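Griveck Rugby Club
Minutes of the general committee, November
Held in the upstairs bar, 7:30 p.m.

Present: chair, secretary, fixtures, grounds, first and second team captains, minis and juniors coordinator, bar manager (from 8:10, carrying chips).
Apologies: the head coach, who sent a text reading "can't, sorry, knee."

1. Minutes of the last meeting
Approved after one correction. The second team did not "withdraw with dignity" from the away game at Rerik. They forfeited, having gone to the wrong Rerik field, where they watched a very decent under-12s soccer match.

2. Matters arising
The scrum machine has been returned. The club that borrowed it says the missing pad was missing when they got it. Our position is that it was not. Both clubs have agreed to go on believing this until spring.
The letter to the county about the floodlight curfew has been drafted, shortened, made more polite, and lost. Secretary to draft again.

3. Money
Balance in the main account is $2811. Of this, $1000 is promised to the drainage fund and can't be touched, though grounds asked that it be touched soon, and by him. Players' dues are $345 behind, nearly all of it owed by people sitting in the bar below us during the meeting. The first team captain was asked to go down and have a word. He came back with a beer and no money.
Sekex have renewed as shirt sponsor on the same terms. They would like their name spelled correctly this year.

4. Grounds
The far corner of the main field is still holding water. Grounds described the drainage quote from Yüksel as fair. The chair described it as a lot of money for a pipe. Agreed to accept the quote for the first stage only and look at the second stage when we know whether the first has done anything.
The posts at the road end lean. Visiting kickers have started to mention it. Our own kicker asked that they be left alone, as he has got used to them.

5. Fixtures
The league has moved our home game against Rerik forward by a week, which puts both senior teams at home with one set of locker rooms between four squads. Options discussed: staggered kickoffs, a tent, asking the second team to come already changed. Staggered kickoffs carried, 6 votes to 1, the second team captain wanting it noted that he liked the tent.
No referee has yet been appointed for the cup tie. Fixtures will keep calling.

6. Playing report
First team: won 2, lost the rest. The captain felt the scores flattered our opponents. The chair had been at those games and did not feel this. Lineout much improved now that the calls have been simplified to the point where everyone knows them, including, it seems, the other side.
Second team: see item 1.
Juniors: numbers up, parents willing to drive also up, parents willing to run the touchline flat at zero.

7. Kit
Both senior sets have been washed and counted, and are one pair of socks over. Junior tops run small again. Agreed to order the next size up and say nothing to the under-tens about it.

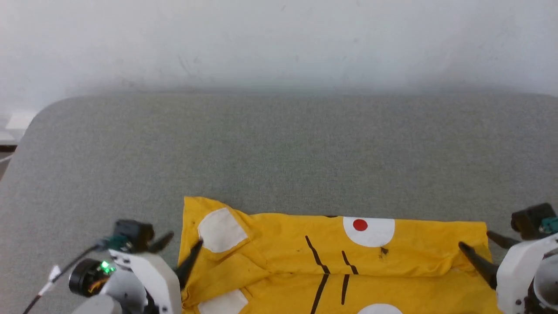
Griveck, November

8. Any other business
The bar manager asked for a decision on the pie warmer. Deferred for the fourth time.
The first team captain asked whether training could start later in the dark months. It was pointed out that starting later would not make it lighter. He withdrew the question.
Grounds asked that people stop parking on the practice field. Three of those present went out to move their cars.

Meeting closed at 9:40 p.m. Next meeting same place, same time, in the new month. Head coach to bring his knee's doctor's note and the keys to the equipment shed.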